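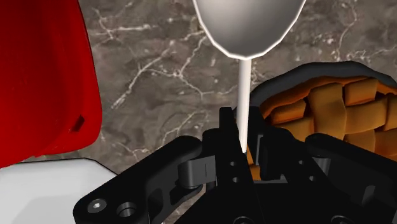 February, 4:40 pm. Sim bench, Wellon kitchen set.

Okay, so I spent most of today on the episode naming rules and the rest on arguing with myself about what counts as a grasp. Writing it down before I forget which side won.

Rule as of now: an episode gets the "grasped" tag only if the contact log shows both fingers on the object. A wrist view where the handle lines up with the fingertip is not enough! I tagged a whole pile of spoon runs by eye last month and I no longer trust any of them. From that angle a thin handle can look like it's between the jaws when it's sitting well behind them. If you only have the wrist view, tag it "unclear" and move on. Please don't guess, I guessed plenty for all of us.

Second thing, seeds. Batch Dustik has 643 episodes and batch Jomatano has 1019, and I found 2 seeds that turn up in both. So from here on the seed goes in the file name AND in the header, and the import script refuses duplicates (it used to just print a warning, which I scrolled past like everyone does).

Textures: keep the dark marble counter in the training mix, but don't let it be the only counter in a held-out set. Same goes for the woven basket. All those little orange and brown strips are lovely, and I'd like to know how we do without them.

Also wrote up the rule on reporting. Any number we quote from sim says "sim" right next to it, in the table and in the caption. The Hailu write-up had it in a footnote and I missed it myself on the second read, and I wrote the thing.

Still to do: rerun the contact check on all 643 Dustik episodes, fix the header template, ask whether "unclear" should count against the success rate or be left out. I lean toward counting it. Leaving the checker running tonight, don't close the terminal on the left monitor.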